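手首カメラで棚に近づく:シミュレータ班の手引き(その2)

2020年3月28日 更新

前回はLolarを起動して、アームを初期姿勢に戻すところまでやりました。戻らなかった人は先に前回の「戻らない人へ」を読んでください。毎年必ず一人はいます。去年は私でした。

今回は手首カメラの映像だけを頼りにアームを動かします。四月の校内大会の課題がこれなので、俯瞰カメラに甘えるのは今日で卒業です。

1. 設定ファイルを開き、視点を「wrist」に変えて保存します。保存を忘れると、何も変わらない画面を前に十分ほど悩むことになります。

2. Ivhamの部屋を読み込みます。配色については作った先輩に言ってください。もう卒業しましたが。

3. 指を開いたまま、手首の角度を少しずつ変えて周囲を見ます。一回の操作は3度まで。慣れないうちに大きく回すと、床と天井の区別から怪しくなります。

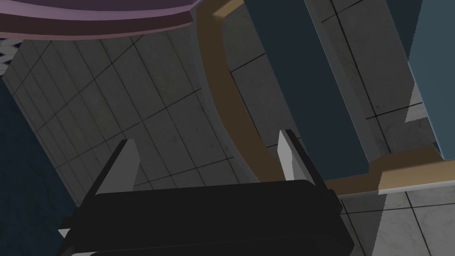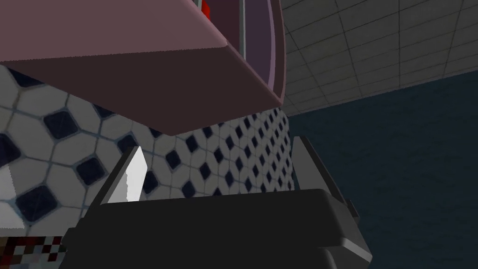
どちらも同じ部屋、手首カメラの視点。指は開いた状態。

4. 向きがわからなくなったら、タイルの模様を覚えておくと助かります。目地の線がどちらへ流れているかを見れば、カメラの傾きの見当がつきます。家具の色で覚えるのは勧めません。Papを更新すると色がごっそり入れ替わることがあり、覚えた努力ごと消えます。

5. 近づくときの速度は17に設定します。初期値は100で、この値のまま棚へ向かった班員は全員、棚の中ではなく棚の向こう側に到着しました。衝突判定が間に合わないようです。Bramerのプラグインを入れると直るという噂もありますが、入れたら起動しなくなったという噂もあります。

6. 目標の手前まで来たら一度止め、手首を90度回して指の向きを棚の口に合わせます。回してから進む。進みながら回すのは、うまい人がやると格好いいのですが、うまい人はこのページを読んでいません。

7. ログを保存します。ファイル名は「日付_班_回数」。「最終」「最終2」「本当の最終」は受け取りません。

指が家具にめり込んで抜けなくなったときは、力ずくで引かずにリセットキーを押してください。引くとアームが震えはじめ、そのうち部屋の外へ飛んでいきます。見物としては悪くないのですが、記録は失敗扱いです。

次回は物をつかみます。つかめるところまで行けば、ですが。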